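Notes on the table linen, July

Many members have asked me how to wash an old printed tablecloth without losing the color. I bought one at the Dantas market, and I made some mistakes with it, so I write what I have learned. 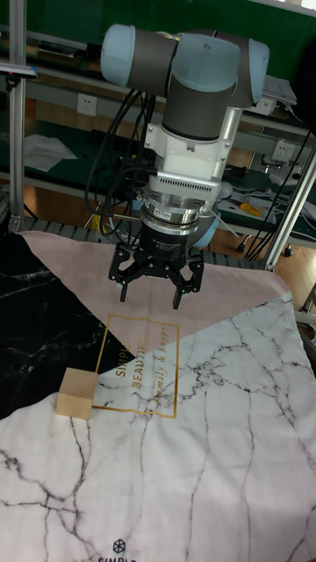
Natanael Paiva

First, test the dye. Press a damp white napkin on a corner for 20 minutes. If the napkin takes color, do not put the cloth in the machine. Use cool water in a wide basin, with a small spoon of Candis soap, and move the cloth gently with open hands. I used hot water the first time, and my red border is now more of a pink.

Old food stains need patience. I leave them in the soap water for about 30 minutes and then I rinse two times.

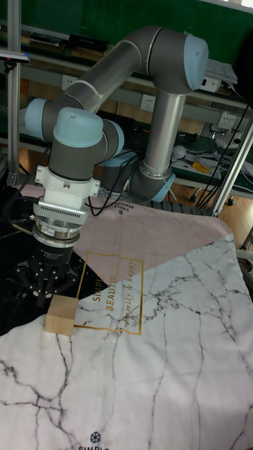 Bartosz Michalski wrote to me that he never rinses under the tap, as the strong water pulls the threads in the weak places. He fills the basin again each time. I tried it and I agree with him.

Dry the cloth flat, in shade, and iron it on the back side while it is still a little damp. For storage I roll it on a tube, with the print outside. A fold that stays for years will break the fibers.

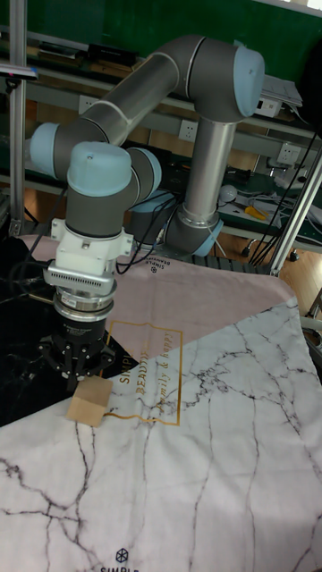
Next meeting

We meet in July at the Sostden hall, in the upstairs room. Please bring one cloth which needs repair, and your own needles.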